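Section 3. Setting out and clearing the drinks tray

This section covers the drinks tray, the mugs and the coasters supplied with the Sirkside table. For the table itself, including fitting the legs and the first oiling, see section 2. For the kettle and the shelf above it, see section 4.

3.1 Before you start

Check that the table has been wiped and is fully dry. The top is finished with Lovier hard oil, which resists splashes but will mark if water is left standing under a tray or a cup. If the top has been oiled again, leave it for 3 days before putting anything on it.

You will need:
the tray
up to 5 mugs
coasters
a soft cloth, slightly damp
a second cloth, dry

3.2 Placing the tray

1. Wipe the underside of the tray with the dry cloth. Grit caught under it will scratch the oil finish.

2. Hold the tray by its two short sides and lower it flat onto the table. Do not put one edge down first and let the other drop.

3. Set it towards the back of the table, away from the side where people sit. It does not have to be square to the table edge. Many people find a corner pointing towards them easier to reach over than a long side.

4. Press lightly on each corner in turn. If the tray rocks, lift it and look for something underneath. If it still rocks on a clear table, the table needs levelling – go back to step 6 in section 2.

Note: Lift the tray to move it. Do not slide it, even a short distance.

3.3 Loading the mugs

1. Inspect each mug for chips at the rim and for hairline cracks where the handle joins. Put any damaged mug aside. A crack at the handle can give way without warning when the mug is full.

2. Place the heaviest mugs first, at the far side of the tray.

3. Put the clear glass mug nearer the middle, with the ceramic ones behind it. Glass is easily missed against a dark surface, and a mug near the edge is the one most often caught by a sleeve.

4. Turn the handles so that each can be taken without touching the next mug. They do not all need to point the same way, but no handle should hook over or rest against another.

5. Leave a finger's width between mugs. Patterned mugs with printed decoration will wear at the point where they knock together.

6. Lay the coasters on the table in front of the tray, not on it. The tray is for carrying and holding. People drinking should take a mug from the tray and put it down on a coaster.

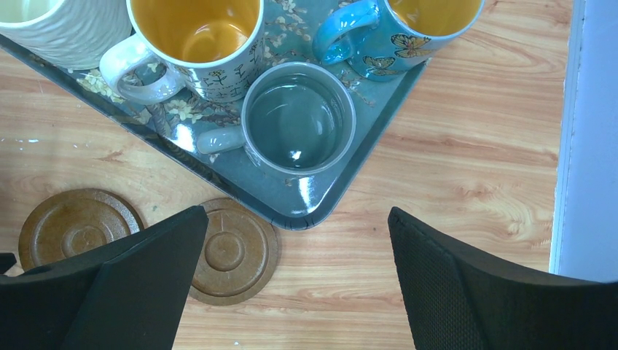
Text: Hermenegildo Salinas, Werititz
Revised Jul 10, 2023

The layout with the coasters on the near side of the tray is the one used in the rest of this guide. Guests can see straight away where a cup should go, and the bare wood between coaster and tray is easy to wipe. If you prefer to keep the coasters in a stack, put the stack to one side and not behind the mugs.

Mugs may be mixed. Plain, ribbed and patterned ones can share the tray as long as their bases sit flat. A mug with a very narrow base, or a tall latte glass, should be carried by hand.

3.4 Carrying the tray

Caution: Never carry the tray with mugs filled to the brim. Fill to two finger widths below the rim at most.

Caution: Do not carry a loaded tray up or down stairs while holding anything else.

1. Clear the route first. Open doors and move chairs.

2. Load the tray evenly. If you have only two mugs, stand them in the middle, side by side.

3. Grip the tray with your thumbs over the raised rim and your fingers spread underneath.

4. Lift with the tray close to your body and keep it level. Look ahead and not down at the mugs.

5. Lower it onto the table as described in 3.2.

The tray is rated for a load of 3,000 grams. Full mugs are heavier than people expect, and the limit applies to the mugs and what is in them together. If in doubt make two trips.

3.5 Using the coasters

Use one coaster for each mug. Wipe a coaster before it goes back on the wood if anything has been spilt on it, and turn it over now and then so that both faces wear evenly.

Do not leave a hot mug on the bare table, even for a moment. The oil softens with heat and a pale ring can form. A fresh ring will often fade by itself overnight. If it is still there the next day, rub along the grain with a dry cloth and a very small amount of oil, then leave the table alone until it has hardened.

Do not put oven dishes or pans on the coasters. Use the Yusuf trivet (part 406) for these.

3.6 Clearing and cleaning

1. Empty any remaining drink into the sink before the mugs go back on the tray. Carrying half-full mugs is the usual cause of spills.

2. Take the mugs off and wash them by hand in warm water with ordinary washing-up liquid. Use a sponge and not a scourer on printed designs and on coloured glaze inside a mug.

3. Do not pour boiling water into a cold glass mug, or rinse a hot one under the cold tap.

4. Wipe the tray with the damp cloth, then dry it. Work along the inside of the rim, where sugar and tea collect. Glossy trays show smears under a lamp, so finish with the dry cloth.

5. Do not soak the tray or put it in the dishwasher. Water gets under the printed surface and lifts it, starting from the corners.

6. Wipe the coasters and stand them on edge to dry.

7. Wipe the table last, following the grain, and dry it at once.

Tea stains inside a mug can be removed with bicarbonate of soda on a wet sponge. Rinse well afterwards. Bleach is not recommended.

3.7 Storing

Store the tray upright or flat with nothing on top of it. If it has to be stacked with other trays, put a sheet of kitchen paper between them.

Mugs should stand the right way up on the shelf. If you stack them, never more than two high, and keep the glass one out of the stack. Hooks are suitable for the ceramic mugs only.

Keep the tray and the table out of strong sunlight if you can. Both will change colour slowly over the years. The wood tends to deepen, and a tray left in one spot all summer will leave a lighter patch beneath it. Moving it once a week from May onwards prevents this.

3.8 Common problems

The tray sticks to the table. Something sweet has run underneath. Do not pull. Lay a warm damp cloth along the edge, wait a few minutes and lift gently from one corner.

The mugs slide when the tray is carried. The surface is wet or greasy. Wash it as in 3.6 and dry it fully.

A coaster lifts with the mug. The base of the mug is wet. Dry the base and the coaster.

The printed surface has lifted at a corner. Stop using the tray for hot drinks and see section 7 for replacement parts.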